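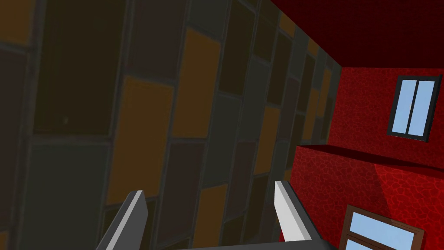 Progress report, household manipulation in simulation
Prepared by: Rajeshwari Pisharody
Submitted to: Hedvig Fagerlund, Rokden
Date: 07/01/2022

1. Scope of the period

Work covered the second stage of the Favness project, which asks whether a two-arm machine with plain parallel grippers can carry out ordinary household chores without step-by-step supervision. All results below come from simulation. Hardware trials are planned for December and are not claimed here.

2. Rooms and surfaces

Aravind Panicker extended the room generator. Wall, floor and ceiling finishes are now drawn at random for each episode, including tiled and strongly colored surfaces seldom found in a real kitchen. Windows vary in frame color and placement. The generator currently holds 600 room layouts, all of which pass the collision check.

3. Chore trials

The main test set consisted of 3000 episodes across four chores: clearing a table, loading a dish rack, folding a hand towel, and putting items away in a drawer. The machine finished 2000 of them within the time limit. Table clearing accounts for most of the completed episodes. Towel folding remains poor. The cloth model is coarse, and a fold that scores as complete would often not satisfy a person doing the laundry.

Of the failed episodes, 435 were traced to loss of the target from the wrist view. In these the arm turns the hand toward a wall or upper corner during a reach, the object leaves view, and the controller continues to search until time runs out. Gangadharan Kurian has added a rule that returns the arm to its last good pose when no target is found. The rule has been tested on dish rack episodes only.

4. Assessment

Clearing rigid objects from an open surface is close to usable in simulation. Drawer work is slower than we projected in the proposal, mainly because the gripper approaches the handle at a poor angle and has to retry. We do not consider any of the four chores ready for an occupied home.

5. Changes to plan

The Spanos arm model has been dropped. Its joint limits did not match the supplier's data sheet, and Raghavendra Menon judged the correction not worth the time. All later trials use the Hastel model. No change to the budget is requested.

6. Next period

Repeat the full test set with the recovery rule active on all chores.
Replace the cloth model before further towel trials.
Record retries per drawer episode.
Agree on the list of objects for the December hardware trials with Rokden.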